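Shop Notes: Weighing small batches of finish

Members who mix their own hardwax and shellac finishes keep sending in the same complaint. The first batch goes on well, the second stays tacky, and the third dries with a haze. In most of these cases the recipe is sound and the measuring is the weak point. Most shop recipes are passed around in spoons, cups and "parts," and a part by volume means something different for flakes, for liquid and for a block of wax shaved with a knife.

Shellac is the clearest case. Strength is given as a cut, meaning pounds of flakes per gallon of alcohol. A 2 pound cut scales down to 24 grams of flakes in 100 milliliters of alcohol. Flakes from one supplier may be broad and thin, and flakes from another nearly granular, so a level cup of each can differ by a wide margin. By weight, they are the same.

Oil and wax blends need a little more care. Friederike Harms, who ran the December bench session at the Stukton shop, uses 10 grams of beeswax to 100 grams of oil for a soft paste and raises the wax for turned work that will be buffed on the lathe. She weighs the oil too. Oil is lighter than water, so 100 milliliters of it weighs less than 100 grams, and reading one as the other throws off the ratio before the wax goes in.

Resolution matters more than capacity. A scale that reads in whole grams can be off by half a gram either way from rounding alone. On 100 grams that is of no concern. On a 4 gram addition of resin or drier it is an error of more than 12 percent, and the repair is to make a larger batch or buy a finer scale. Kenji Holloway takes a third route and makes a concentrate: he dissolves the resin at ten times the working strength, then weighs out the solution.

Before use, put the scale on a hard, level surface and let it settle.

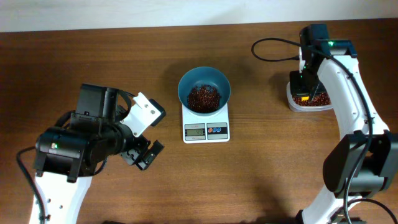 Zero it with the empty container in place, add the first ingredient, write down the reading, and zero again before the second. Some scales shut off after a few idle minutes and lose the stored tare – write the weight of the empty container on a piece of tape and keep it on the container. If the display drifts with a steady load, change the battery before blaming the scale.

Check weights are cheap and should be used at two points, one near the bottom of the working range and one near the top. Lorcan Gilmartin has offered to bring his set to the next meeting for anyone who wants to compare. Bring the scale, with a fresh battery.

Label every jar with the weights used, the solvent and the month. Mixed shellac loses its ability to dry hard as it ages, and an undated jar should be tested on scrap – a drop on glass, left overnight, then pressed with a fingernail.

Corrections to the conversion table in the last issue go to Sheyla Valderrama.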